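2.3 Planning the budget for your Tello work cell

Read this section before you send the order form to Plullby. The prices are valid from 2023-02-21.

1. Write down the tasks which the arm must do in the first year. Small parts on a flat table need only the basic gripper.

2. Measure the table. The arm needs free space on all sides of its base.

Note: The table is not included in the price.

3. Calculate the total cost. The basic set is 3,569 dollars. Add 185 dollars for each extra gripper, and plan about 11 hours of staff time for the installation.

Caution: Do not order the arm before the layout is tested in the Ruvulen simulator. A return is possible only within eight days.

4. Build the layout in the simulator with your own part sizes. Leave enough distance between the parts, as with the red block and the wooden pieces on this table. 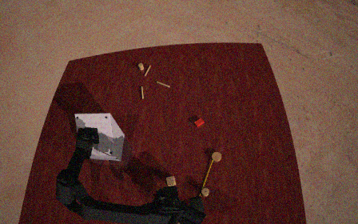 5. Save the layout and attach it to the order form. Keep one copy for the installer.

2.4 Delivery and storage

Keep the boxes closed until the installer arrives.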